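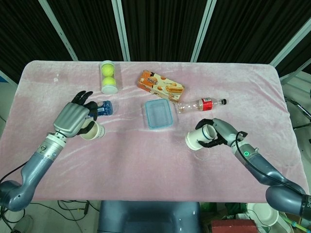

3.2 Household survey

The price and ownership data were collected in two towns, Sirnesthorpe and Jodarstead, between March 12, 2019 and the end of May. In each town, addresses were drawn from the public register and visited in person by one of the authors (Yang or Siu). A household was included if an adult member had bought at least one new consumer device in the 11 months before the visit. Television sets, phones, tablets and portable speakers were counted as consumer devices; kitchen appliances and games consoles were not. The final sample contains 300 households.

Each respondent completed a paper form with 20 items. The first part asked for the make, the price paid and the place of purchase of every device bought in the period. The second part asked how long the respondent expected to keep each device and what would lead them to replace it sooner. Prices were checked against receipts where these could be found. Where no receipt was available, the stated price was kept and the record was marked as unverified.

3.3 Treatment of bundled purchases

Devices sold together at a single price present a known difficulty (Au and Chow, in preparation). A tablet supplied with a television contract, for instance, has no price of its own. We followed the method of Fu, in which the bundle price is divided in proportion to the separate list prices on the day of sale. Bundles for which one or more list prices could not be traced were left out of the price model but kept in the ownership counts.

Figure 2. Order of steps in the data preparation: removal of duplicates, splitting of bundles, adjustment for delivery charges, and assignment to price band.

The steps in Figure 2 were run in the order given. Delivery charges were removed after the bundles had been split, as the retailer Clukance charges for delivery by order and the retailer Poon charges by item. Reversing these steps moved a small number of tablets from the middle band to the lower band and had no effect on the other device types.

3.4 Expected length of use

Expected length of use was recorded in whole years. Answers such as "until it breaks" were coded separately and do not enter the mean. Respondents who gave a range were assigned its midpoint, rounded down. Two of the authors coded the open answers independently, and differences were settled by a third.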